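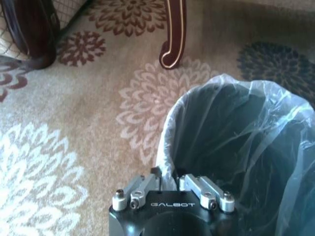 trash bin, current accommodations

colley1207
Fourth year trying to get the household to stop throwing coffee grounds in the trash. I get through a bag of Java every 8 days and I want it all on the tomatoes. Has anyone had luck with straight grounds on the bed?

Sostarora
Straight grounds will crust over and shed water like a raincoat. Compost them first. I say this every July and every July I am ignored.

pasaribu_100
Been dumping them straight on for years. Tomatoes are fine.

Sostarora
Your tomatoes had blossom end rot. You posted pictures.

pasaribu_100
That was calcium and you know it.

mulch1091
Thin layer, scratch it in, move on with your life. Also the slugs don't care, whatever you read.

colley1207
So that's one yes, one no and one insult to slugs. What about the paper filters?

Sostarora
Tear them up. Compost.

pasaribu_100
I bury mine whole.

Sostarora
Of course you do.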